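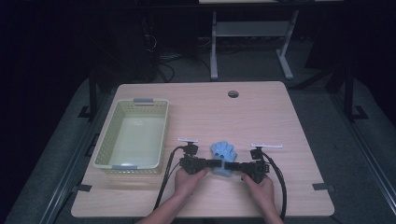 Equipment / Handling Cells / Hand-Held Units

Skallel Two-Hand Gripper Station
Setup, care and repair

The Skallel station is a table-based handling cell maintained by the equipment group at Etville. It consists of a hand-held gripper with two black housings joined by a central bar, a work table on a black metal frame, and a set of light objects to be picked up and placed. The unit is operated with both hands, one at each housing, and is available to all approved users of the Etville building.

Page last revised May 21, 2024.

Table and floor position

The table stands on carpet and must be level before any session begins. Both feet of the frame are adjusted by hand and then locked. Users should not move the table once it has been leveled. If it has been moved for cleaning, the reference check described below must be repeated.

The tabletop has a cable hole with a grommet toward the far side. It is reserved for fixed wiring. Gripper cables are never fed through it, as the connectors do not pass the grommet without damage.

The tabletop is to be kept clear except for the basket and the object in use. The yellow-green perforated basket stands on the left, with one handle facing the operator and the other facing away. It begins each session empty. Baskets of another color or depth may be used only after the station record has been changed to match.

Cables

Two cables leave the gripper, one at each end. The left cable hangs in a loose loop toward the near edge of the table, on the operator's side of the basket. The right cable runs along the right side and down off the table. Neither cable should be pulled tight at full reach – a tight cable wears at the point where it enters the housing, and this is the most common cause of repair on the Skallel unit.

Cables are replaced in pairs. Single replacements were permitted until last August and are no longer accepted.

White brackets

A flat white bracket sits on a small black mount above each housing. The two brackets must be parallel to each other and firmly seated. They are not handles. The unit is lifted by the housings only, and it is set down with the brackets facing up.

A loose bracket is tightened with the key supplied in the Kurkolach service kit. If it loosens again within the same session, the mount is worn and the unit is to be withdrawn from use.

Reference check

The reference check uses a soft object with some give in it. The light blue rubbery piece with five rounded lobes is the standard choice at Etville.

1. Hold the gripper level above the table with one hand at each end.
2. Close the gripper on the object between the two housings, leaving its lower part free below the central bar.
3. Hold for 13 seconds without changing grip.
4. Lower the object into the basket and release.
5. Repeat until 4 placements have been completed without a slip.

A slip on any placement restarts the check. After a second restart, clean the contact surfaces and begin again. Users who are still unable to complete the check should enter the result in the station record and contact the equipment group.

Routine care

Contact surfaces are wiped after each session with a dry, lint-free cloth. Solvents are not to be used on the housings or on the soft objects. The basket may be washed in warm water and must be fully dry before it is returned to the table.

Full service is carried out every 3,000 closing cycles. It covers the contact surfaces, the central bar, both bracket mounts and both cables. The cycle count is read at the start of each session and entered in the station record under the user's initials.

Repair

Users may tighten brackets and clean contact surfaces. All other work is done by the equipment group – the housings are sealed and must not be opened at the station. Units sent to the Hviid workshop should be packed with the cables coiled loosely beside the gripper, never wrapped around the bar. A handling charge of 75 applies to units received without a completed fault form.

Responsible for this equipment: Vangelis Tsakiris, Equipment Group, Etville

Related pages: Kurkolach service kit; Hviid workshop intake; Fault form; Station record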